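Home | Browse | Tags | Unresolved | Log in

Old laptop, which lightweight desktop, and do I really need a separate home partition?

Asked March 1, 2021 -- 4 min read -- 6 comments

Tariq Bajwa

Hello all, and thank you in advance for your patience with a long post. I've inherited my sister's old Wellmont laptop, which has a small solid state drive and not very much memory, and I'd dearly like to get it going again for my dad. He only wants email, the cricket, and somewhere to type up his family history (he is on chapter six and we haven't even reached his own birth yet). It came with Windows, which takes so long to start that he wanders off.

I've been using Linux on my own machine since last June, so I'm not completely green, but I've only ever clicked "erase disk and install" and hoped. This time I'd like to do it properly. I've tried two live sessions from a USB stick, Xubuntu and Linux Mint with the Xfce desktop, and both found the wireless straight away, which cheered me up no end. Xubuntu felt a little quicker to me, but Dad took to the Mint menu because it looks like what he's used to.

So, two things. Is there any real difference in weight between them once they're installed? And should I make a separate /home partition, as an old guide of mine insists? The drive shows up as 87 GB free after I cleared off the maker's recovery files, and I don't want to paint myself into a corner.

Share (6)

Khokhar

mint. go with what your dad likes. separate home is fine if you want it, I never bother

2 comments

Asmaa Sqalli

Hello Tariq, and what a lovely thing to be doing for your dad! I set up much the same for my aunt in Grelia a couple of years ago, and she's still happily pottering away on it, so please take heart.

On the first point, I wouldn't lose any sleep. Both are using Xfce underneath and both are built on Ubuntu packages, so whatever you noticed in the live session may well have been the USB stick having a slow moment. Once either one is on the solid state drive you'll be hard pushed to tell them apart. What will eat the memory is the browser, so do show him how to close his tabs -- my aunt had 200 open at one point, every one of them a recipe or a knitting pattern, and she was quite sure the computer had a virus.

As for the partition, a separate /home is handy if you like to wipe and reinstall often, because you can keep his files where they are and put a fresh system beside them. The trouble on a small drive is guessing the split. I gave the system too little room the first time, it filled up with updates and old kernels, and I spent a whole evening shuffling things about with GParted and a cold cup of tea. For your dad I'd keep everything in one partition and put the effort into backups. A cheap external drive and the backup tool that comes with Mint will do nicely, and you can set Timeshift to keep a few system snapshots as well, though do remember that it leaves personal files alone unless you tell it otherwise. The family history is the bit you can't download again!

One last thing, and then I really will stop. Before you install, pop into the BIOS and see whether Secure Boot is on. Mint is generally happy either way, but if you need an extra driver later it may ask you to set a password and confirm it at the next restart, on a blue screen that looks far more alarming than it is. Write the password down.

I make a pot of tea before any install, and I'd recommend you do the same.
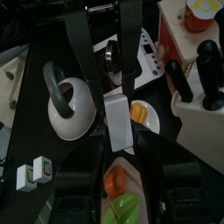 White kettle with a grey handle, on a black worktop.

Do come back and let us know how he gets on, and which chapter he's reached.

4 comments

Tariq Bajwa

Thank you both so much. Mint it is, then, and one partition. I've got a spare external drive from Nokard in a drawer somewhere, so I'll copy his chapters on to that before I touch anything. Will report back once he's had a go with it.

Share (6) | Follow this topic | Back to Installing and Upgrading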